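I had the Loton on a month's trial, and by the end of the first week I was telling it things I hadn't told my sister.

The leaflet called it a hand-held grip for home packing, seventy pounds, money back if you sulked. Well, it didn't say sulked, but Lucinda Obi on the helpline very nearly did. "Most people keep it, Miss Ambrose," she said. "Give it till February." I said I'd been sacked by a biscuit shop and was now running a snack parcel business from my own front room, so I wasn't in the mood for promises, and she laughed and sent me the spare pads for nothing!

You squeeze, the two arms come together, and the blue pads do the rest. It sounds like no trouble at all. My first evening I squashed three bags of crisps and swore at the fourth until Sohail from upstairs knocked to see if I was all right. He stayed for tea and had a go himself (better than me, the beast, he used to mend watches) and he said the trick was to stop before you thought you should.

"Stop what?"

"Squeezing, Soledad. You hold everything as if somebody's coming to take it."

I didn't care for that, so I gave him the noodles to sort.

But I tried it his way after he'd gone. A big puffy bag is mostly air, and you can feel it push back through the handles, very faintly, like a hand in a glove. I lifted it over the side of the box and let go and it just sat there, whole. I did fifteen more parcels before bed. My review, which I owed them for the discount, said: grips well, handles a bit wide for small hands, pads easy to wipe, would like a hook to hang it up by. Four stars.

What I left out was that Sohail came back the next night, and the one after, and that by the time the trial ran out we'd stopped pretending it was the noodles. Lucinda rang to ask if I'd be returning it.

"I'll need another one," I said.

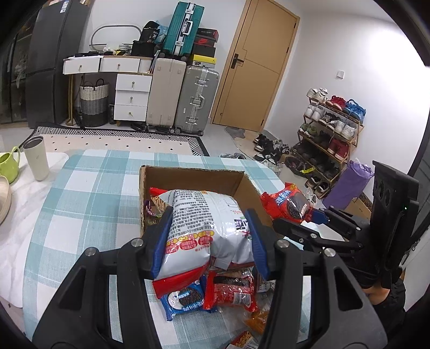 Packing snacks at the checked tablecloth, with the big white bag held over the box.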